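I finished the second reading of the Prendell stories last night, at nearly one o'clock, and my tea was cold since long before. When I was a student I read this book in translation and did not like it much. Now I have read it in English, slowly, with a pencil, and I must take back many things I said.

The book has 6 stories, all set in Surkano, a harbour town which you will not find on any map. My favourite is still the fifth one, about the clerk who copies letters for people who cannot write. In the translation he seemed to me a cold man. In English he is only shy, and I think the translator has made his sentences too short.
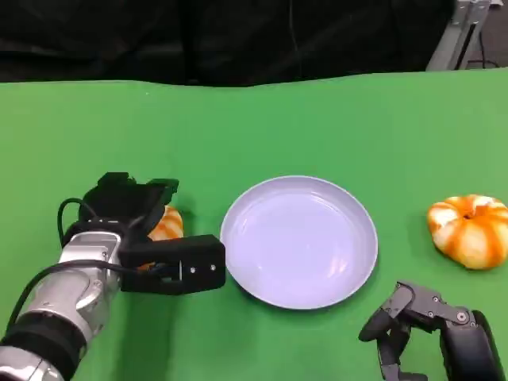 The edition matters also. Mine is the small paperback from Dudek, which I bought for 50 pence at the library sale. The print is tiny and page 5 is loose, but it has the old introduction, and the newer Rudix edition has left this out. I would advise to read the introduction last. It tells the ending of two stories without any warning.

I do not agree with the people who call the last story weak. It is slow, yes. 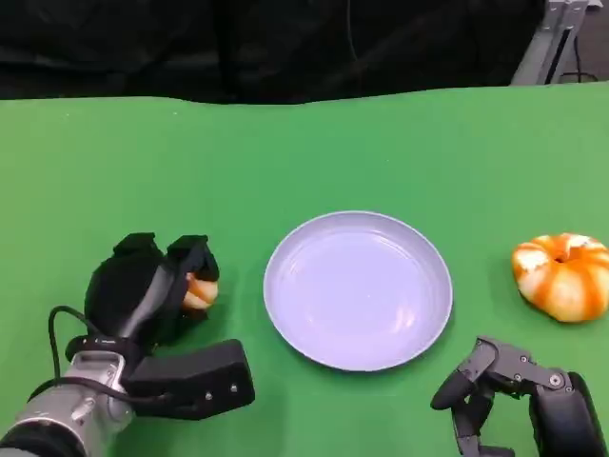
But the slow part is where the sister waits at the ferry, and for me it is the best writing in the whole book. I read it aloud to hear how it sounds, and I had to stop at some words to check how they are pronounced. In July I want to begin the novel, if I can find a copy with larger letters.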